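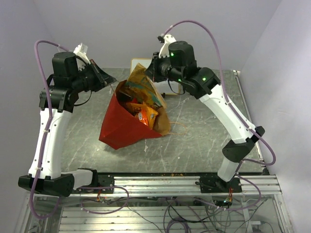
Feb 19, 2024

Kirsty Bainbridge has spent most of the winter packing and unpacking shopping bags with the Giltum, the two-arm bench kit that Bultano began selling to small labs and colleges last May. She runs product testing at the Setdale office and had just finished a call about spare cables when we sat down.

"People ask for bags more than anything," she said. "They want to know if it can handle groceries. A box keeps its shape. A paper bag folds when you lean on it, and then the opening is somewhere else."

The kit comes with two arms, a front rail and a camera for each wrist. Buyers supply their own computer. Bainbridge said setup takes 3 hours for someone who has done it before, and a good deal longer the first time. "The rail has to be square. If you rush that, you'll be back doing it again."

Her team has logged 843 bag runs so far. Snack packages are the usual load, she said, as they are light and cheap to replace. Shiny wrappers are harder on the cameras than plain ones, and handles cause trouble of their own – a loop of twine can catch on a finger when the arm backs away.

"We tell customers to start with the bag held still by one arm," she said. "Then let the other one do the reaching. You can get fancy later."

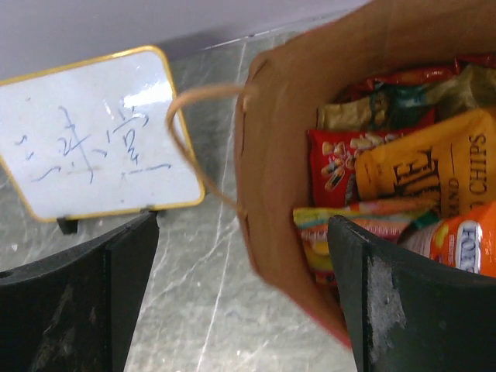 Manikandan Pinto thinks the fingers are the weak point of the kit, and said he would like to see a softer set sold with it. Black coating rubs off with use, he added, and a bare patch can slide on smooth plastic.

Bainbridge did not argue. A padded set, called Rai, is being tested now and will be sold separately. It swaps in with two screws per finger. She would not give a price. "I'd want to see it do the same bag work first," she said. Current owners will be able to order it through their Giltum account.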